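Gray squirrels chewing soffit vents, mesh gauge question
Home Wildlife forum > Exclusion and Repair

evelien_m
Second set of soffit vents chewed through since July. Both were aluminum louver, factory finish. Entry is at the northeast corner, where the roof meets a maple limb.

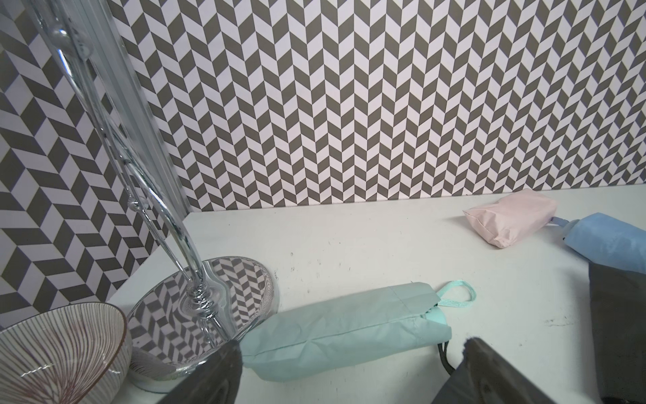

I have a quote from Vollmont for stainless mesh over all 16 vents. They specify quarter-inch. The local supplier says half-inch galvanized is enough and restricts airflow less. Which is correct for grays?

rory.ogilvie
Half-inch galvanized hardware cloth, screwed through a flange, not stapled. An adult gray can't get through it. I've had it on for 2 winters with no failures.

LDunbar
Disagree on half-inch. It stops squirrels, but mice and bats will go through it. If you are paying for ladder time anyway, do quarter-inch once. Also cut the limb back. Mesh size is secondary while they have a bridge.

rory.ogilvie
The question was about squirrels. Quarter-inch clogs with lint and paint, and free area drops. Check your attic ventilation figure before you halve it.

LDunbar
It does not halve it. The loss depends on wire diameter – look at the open area on the data sheet.

gmunro
Has anyone confirmed the attic is empty? Fit a one-way door first and watch it. A female shut away from a litter will go through fascia board to get back in. Mesh last.

evelien_m
One-way door went on Monday. Nothing heard since, but I am leaving it. The limb is coming off. Soffit depth is 16 inches if that affects fixing.

LDunbar
It doesn't. Screws and fender washers, 2 inches of overlap on every side.

rory.ogilvie
Agreed on the washers. Still half-inch.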